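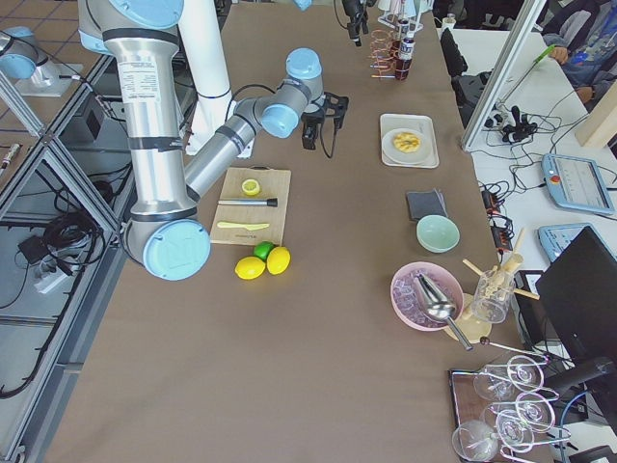
Hand guiding vs. remote control for a bar prep cell: is either one worth it?

Forum: Teaching and Programming
Started Nov 7, 2023

plumbline_ok wrote:
We're putting together a two-arm bar prep demo and my boss wants it taught by showing. No waypoints, no scripts, just a person doing the job through the arms and a policy trained on the result. Tasks are ice into a glass, a lemon half off the board, bar spoon back where it belongs, a stemmed glass out of the rack. The Stirnance people quoted us 205 demonstrations per task, and I don't believe it. Their sales deck says "teach it like a new hire." I have trained new hires. None of them needed 205 tries to pick up a scoop.

So before I spend January on this: grab the arm and lead it by hand, or drive it from a leader rig? Anyone done both?

gantryrat wrote:
Done both. Remote, and I wouldn't think very long about it. When you lead an arm by the wrist your own hands are in the camera view the whole time, and then at run time they aren't. Your policy learns with a forearm in every shot. Also try leading two of them at once with two hands and working both grippers. You'll need a friend, and then there are four hands in there.

oldteach wrote:
I'll disagree with that. Hand guiding gives you feel. Ice is the perfect case. You push a scoop into a bowl of cubes and it jams, and with your hand on the arm you know it jammed. On a leader rig with no force feedback you find out when the bowl starts traveling. We ran a scooping job through Toda last year with remote demos and half the data was the operator shoving a bowl across the table.

gantryrat wrote:
Clamp the bowl.

oldteach wrote:
Then you've taught it to scoop from a clamped bowl.

mk_servo wrote:
I'd question the task list before the method. Stemware lying on its side with the stems crossing each other is a miserable thing to give a two-finger gripper. Clear glass too, so good luck with depth. And you've got five in that rack, so every time one leaves, the others are a different problem. I'd want a separate set of demos for each state of the rack, and there goes your 205.

plumbline_ok wrote:
That's my worry. I asked about the glasses and got told the model "generalizes." Over what, they couldn't say.

nightshift_b wrote:
We logged 1000 demos on Tindall for one pick and place with a fruit tray. Lemons and limes, nothing fancy. Success on the fruit we'd trained with was fine. We bought a new bag of lemons and it dropped hard. Somebody will come in and say we should have varied it more. We did. We moved everything around between takes, swapped boards, changed the lights. I'd do the fruit with a taught pick and a vision offset and be home for dinner.

wristflip wrote:
Somebody coming in to say you should have varied it more :)
What was the operator doing, though? We threw out 421 demos from one person because he paused before every grasp to line up. The policy learned to pause. Sometimes it never came out of it. Same rig, different operator, half the data, much better arm. I'd worry about who is driving before I worried about how.

oldteach wrote:
Agree with wristflip, and that's another point for hand guiding. People hesitate less when they're touching the thing.

wristflip wrote:
Not my experience. They hesitate less and they're sloppier. Watch anyone lead an arm through a wrist turn. They fight the joints and end up in a pose no planner would pick, with the cable wrapped over the wrist and pulling.

gantryrat wrote:
Cable over the wrist is a real one. Check slack at the gripper in every pose you plan to visit. We lost a connector that way on a remote rig too, so I won't pretend it's only a hand guiding problem.

mk_servo wrote:
The other thing is the bar spoon. Long, thin, flat on the table. Neither method helps with that, the fingers just scrape. Put it in a stand.

plumbline_ok wrote:
Boss wants it picked off the table. "Bartenders don't use stands."

nightshift_b wrote:
Bartenders have fingernails.

cellblock9 wrote:
Nadis user here, mixed setup. We lead by hand for anything with contact and drive remotely for free moves and anything with both arms. 3615 episodes so far across all jobs. It works okay. I can't prove the split is why it works, and I'm tired of seeing people post one success clip as if that settles it. Ask your vendor for twenty runs in a row, no cuts, with objects you brought yourself.

gantryrat wrote:
Mixed data gave us trouble. Speeds were different between the two and the arm would lurch partway through. Did you resample?

cellblock9 wrote:
Yes, and trimmed the idle time at both ends. Still lurches on the pour. We live with it.

plumbline_ok wrote:
OK. Plan for now is remote for the lemon and the ice, one operator only, and I'm pushing the glass rack to a later phase. Asked for the uncut runs this morning. They offered me a webinar.

oldteach wrote:
Take your own ice.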